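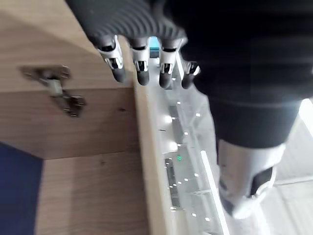
Forum > Kitchens & Joinery > Doors, hinges and drawers

Concealed hinges on old wooden doors: replace or leave alone?

11 replies · 400 views

dampcourse
We've taken on a flat in Rimham with a kitchen full of light brown wooden cabinets. Proper grain, a knot here and there, and I'd like to keep them. The concealed hinges are another matter. They're silvery but a bit tarnished, and two of the doors have dropped enough to catch the one next door. A fitter quoted me for new hinges throughout and said the old ones are "finished". He didn't open a single door while he was saying it. Is tarnish a reason to change a hinge, or am I being sold something?

pelmet_paul
Sold something. Tarnish is only the plating going dull. Put a screwdriver on the side adjustment before you hand anyone money.

Collurton_Kate
Not so fast, Paul. I had dull hinges in my last place and the springs had gone as well. The doors wouldn't stay shut. Old is old, and hinges are cheap.

pelmet_paul
Yours had bad springs. That says nothing about these. Does the door pull itself closed over the last bit, dampcourse? If it does, the spring is doing its job.

dampcourse
Most of them do. The one under the sink doesn't. It just hangs about half open.

oldsaabman
I keep a Saab going on the principle that you find the worn part before you buy the new one. Take the sink one off and look at the screw holes. My money's on chewed wood and a perfectly good hinge.

Collurton_Kate
And when he's got the door off and the holes are chewed, he's got a door off and no kitchen. Some of us would rather pay the man.

oldsaabman
It's one door. He can live without one door for an evening.

swrobel
Refitted kitchens for 13 years, so I'll stick my oar in. Chewed holes are very common under sinks. Glue a bit of dowel in, let it set overnight, trim it flush, drill a small pilot hole and put the same screw back. Don't go longer on the screw, you'll come out the front of the door and then you really will be shopping. If the arm of the hinge is bent or the spring is limp, change that hinge and leave the rest.
Stanisława Wróbel

gravyboat7
Does the Komdale soft-close kit fit on these? The leaflet says it fits "all standard hinges".

swrobel
Leaflets say a lot of things. Measure the cup across the hole in the door and check how far in from the edge it sits. If both match, it will probably go in. If they don't, you're filling holes in solid wood and it will show.

gravyboat7
Seems a faff to stop a door banging. I've got stick-on felt pads and they do the same job for pennies.

Collurton_Kate
Until they fall off into the saucepans. Mine lasted till March.

dampcourse
Right, update. Took the sink door off last night. Both top screw holes were mush, so oldsaabman gets his money. The hinge opens and snaps shut fine in the hand. Dowel is in and glued. I did the side adjustment on the two dropped doors while I waited and one of them is now level. The other has moved the wrong way, somehow.

pelmet_paul
You've turned the depth screw. It's usually the one further back. Put it where it was and try the other.

dampcourse
It was the depth screw. Level now, or as level as the cabinet is, which I'm not vouching for.

Collurton_Kate
I'll believe it when it's still level at Christmas.

swrobel
Fair. Check the fixing screws on the cabinet side too, dampcourse. People adjust the door for ever and never notice the plate is loose.

dampcourse
Two loose ones so far, with the tall unit still to do. Have told the fitter no thanks. He says the offer's open for 7 days.

pelmet_paul
It'll be open longer than that.

Filed under: cabinet doors, hinges, repairs
Share this thread (7)
We use cookies to remember your settings and count visits. Accept all | Manage choices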